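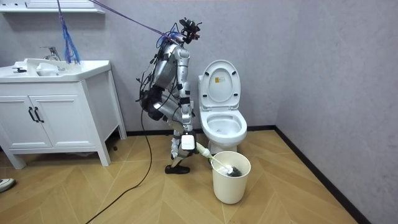

Brush grip at the holder, tether on. Restroom bay, Tridby.

Restroom rules, the picture version
Posted September 28, 2026 by Ulises Guzmán

Quick gallery to go with the Okunach house rules for humanoids in wet rooms. The written rules are up to revision 53 and no one on second shift reads past page one, so, pictures. Full text is on the shared drive, same folder as always. Short notes only, I have a training at Nakpan after lunch and havent packed.

Rule 1, tether. Overhead line clipped before the robot gets power, unclipped after power is off. Every time, even for a two minute check. The restroom bay is small and there's a lot of ceramic in it.

Rule 2, cables. Trailing cable goes on the side away from the feet. Walk it before you start. If you have to step over it twice, reroute. Velto sells a ceiling reel that would fix this, quote is in, 516 per bay before install. Waiting.

Rule 3, people. Spotter stays at the edge of the room, stop button in hand – in hand, not on the sink, not in a pocket. One spotter per robot. Spotter does not hold a phone. Spotter does not fix the cable while the arm is moving, ask for a pause and get a spoken OK back.

Rule 4, lid up and brush holder on the floor before the task gets called. Do it by hand. Lid and holder are on the start card, tick both.
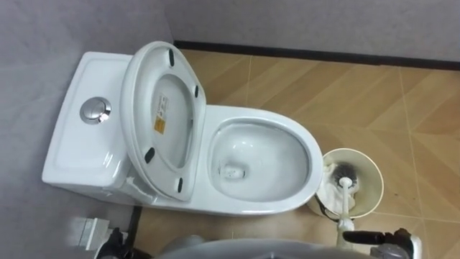
Lid up, holder beside the bowl, brush in it. Check your start position against the card, then go.

Tanner Leclerc wrote in to ask why the tool rule says one color per room when the old one said one per floor. He'd like the old one back, he says the new way means a lot more brushes to track and his cart is already full.

Fair. Answer is cross-contamination. Same rule the cleaning crews have followed for years, we just never wrote it down for robots. A brush that has been in a bowl stays in that room. A gripper that has held that brush gets wiped down before it touches a faucet, a door handle, anything people put their hands on. Cart space, I'll look at it. Maybe hooks.

Rule 5, slow near ceramic. Reduced speed mode any time a hand is below the rim. Ask before you change the preset, I found it switched off twice in February and no name in the log. 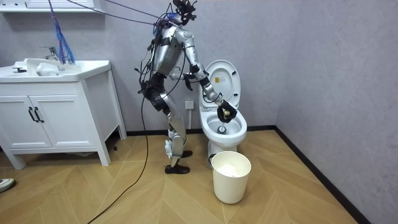 Rule 6, the log. Start time, stop time, who spotted, anything dropped or bumped. We passed 901 logged runs this month and the form still has the old room names on it, sorry, new one is coming. At 1000 we do a full review of all the rules so write your complaints in the notes box now and not in the hallway.

Rule 7, stops. Any stop is a good stop. You dont need a reason and you wont get asked for one untill the robot is powered down. After a stop, check the tether first, then the cable, then the hands. Restart only from the start card, never from the middle of the task.

Things still open:
Glove changes – still arguing over how often
Ceiling reel, see above
Wet floor sign, need a second one for the Tridby bay
Hooks for Tanner

Corrections to me by email please. Next gallery is sinks.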